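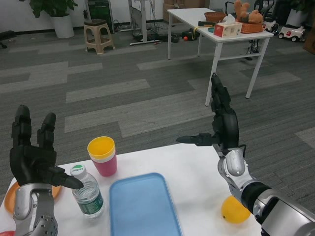 Quick one tonight, kettle's on and I've got to be up early.

Left hand is finally behaving. Spent most of April chasing a twitch in the thumb and it was the crimp on the servo lead, not the code. Of course. Re-did all of them while I was in there, lost a Saturday's worth of patience on the last connector, found my good crimpers afterwards under the couch.

So where we're at. Both arms up, both hands on, wrists calibrated to somthing I can live with. Controller is the Callico board, firmware from the Kullside fork with my own changes bolted on the side. Messy but it runs. Loop was sitting at 62 Hz, wanted more, turned off the logging and got more. Should've done that in March.

The grasp list is household stuff. Bottle, cups, tray, that sort of thing. Plastic bottles are the pain - grip too soft and it slides, too hard and it crumples and the cap end tips over. I've got the current limit at 700 mA on the thumb and a bit lower on the fingers. Might drop it again. Osvaldo Tedesco reckons I should forget current and put foam pads on the fingertips, and he's probably right, he usually is, but I want to try the numbers first.

Cost so far, for the bloke who asked in the comments: more than I told my wife. The Haberkorn bearings were $40 each and I needed seven. Didn't need the fancy ones for the elbows, cheap ones would've done. Live and learn.

Still to do:
cable sleeving on the right forearm
proper e-stop, one I can reach without leaning over the table
write up the wrist mount so people stop emailing me
colour code the looms, every wire I own is black

Muraletti files for the wrist bracket are going up once I fix the hole spacing, it's out on one side and I don't want anyone wasting filament on it. If you already grabbed the old verison, bin it.

Right, tea. More when the pads turn up.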